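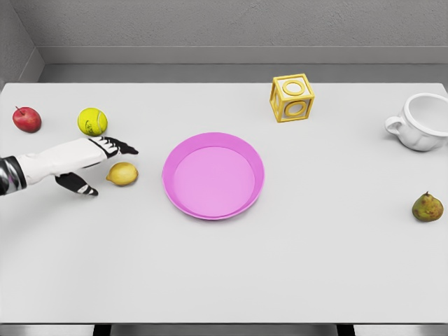 I have been trying to get my dad to eat better since September and I'm losing. He's 69, lives alone, and his whole food life is toast, canned soup and whatever the Drondard bakery marks down at closing. My sister's theory is that if the good stuff is sitting out, he'll eat it. So the plan is an apple, a lemon and a pear right there on the table next to a pink plate and a white cup, nothing he has to open or peel or dig out of a drawer. I'm not so sure. I left fruit out for him twice now and both times I came back to it going soft while the cookie tin was empty. Has anybody gotten a stubborn parent to change how they eat without it turning into a fight every Sunday?
posted by marmalade_exit, Tue 26 November

---

pondweed44 wrote:
Been there with my mother. Leaving it out works for some people, but she told me fruit on the table was "for company" and she meant it. She would not touch it. What worked was cutting it up. I'd slice a couple of apples when I came over, squeeze some lemon on so they didn't go brown, and put them in the fridge in a container at eye level. Gone by the next day, every time.

---

Grumbling_Stove wrote:
Going to be the bad guy. He's 69, he isn't 9. Toast and soup is not a crisis. My father ate fried bologna until he was 88 and if I'd spent our visits nagging him about pears I would regret it now. Is his doctor worried? If not, bring him a pie and enjoy your Sunday.

---

marmalade_exit wrote:
Fair question. Doctor said his blood pressure is up and he needs less salt, and canned soup is basically salt with noodles. So it's not only me being bossy (it's a little bit me being bossy). He got a sheet of paper with suggestions on it and I found it under the phone with a pizza number written on the back.

---

tincanlottie wrote:
If it's the salt then forget the fruit for now and go after the soup! That's your whole problem in one can. I make a giant pot once a month and freeze it in single portions, 10 at a time, flat in bags so they stack. No salt in the pot at all, lots of onion and garlic, a bay leaf, and then a good squeeze of lemon when it's reheated. The lemon does so much, I can't tell you. My husband thought I'd salted it. He still reaches for a can sometimes but it went from every day to maybe once a week.

---

Grumbling_Stove wrote:
OK, blood pressure is different, I take back half of it. Soup in the freezer is a good idea. I'm keeping the pie.

---

hobnail_annie wrote:
I disagree with the zero salt thing, sorry Lottie. If you go from canned to nothing overnight he'll take two bites, say it tastes like dishwater, and then you've got a freezer full of evidence against you. Ask me how I know. I mixed it for the first few weeks, half homemade, half can, and then slid it down a little at a time. My uncle didn't notice until we were almost at no can at all, and by then the regular stuff tasted too salty to him.

Also, what's he doing for bread? Bakery bread can have a lot more salt than people think. Not saying take away his toast, just look.

---

tincanlottie wrote:
Annie, that's a good point and I probably got lucky with mine, he'll eat anything that's hot. Half and half is smart.

---

marmalade_exit wrote:
I hadn't thought about the bread at all, ugh. The bakery is his social life though. He walks down there, argues with the man about the weather, walks back. I'm not touching the bakery.

---

lowgear_pete wrote:
Don't touch the bakery!! The walk is doing him more good than anything you could put on a plate.

I'm closer to your dad's age than yours, so let me give the other side. When my daughter started in on my eating I dug in my heels, and it had nothing to do with the food. I felt inspected. She'd open my fridge before she took off her coat. Then one weekend she asked me to show her how I used to make the bean stew from when she was a kid, and we cooked it together, and she left me the leftovers. We do that most weeks now. I know perfectly well what she's up to. I don't mind because I get to be the one who knows something.

Is there anything he used to cook?

---

marmalade_exit wrote:
Pete, I definitely open the fridge before I take off my coat. Ouch.

He used to do a cabbage and potato thing with caraway. He learned it when he was working in Gercombe and he made it every winter when we were small. I haven't had it in years. I'm going to ask him.

---

pondweed44 wrote:
Cabbage is cheap, keeps forever, freezes fine once it's cooked. Couldn't have picked better. Toast the caraway in the dry pan first.

---

hobnail_annie wrote:
Do NOT toast the caraway, it goes bitter. Put it in with the onions.

---

pondweed44 wrote:
It only goes bitter if you walk away from it, Annie.

---

Grumbling_Stove wrote:
What kind of pie does he like

---

marmalade_exit wrote:
Pear, of all things. He won't eat one raw but he'll eat half a pie standing up at the counter.

I called him tonight. He says you don't toast the caraway and you need a splash of vinegar at the end, and that I should bring the big pot because his has a loose handle. He talked for longer than he has in a month. I'll come back after the weekend and tell you how it went.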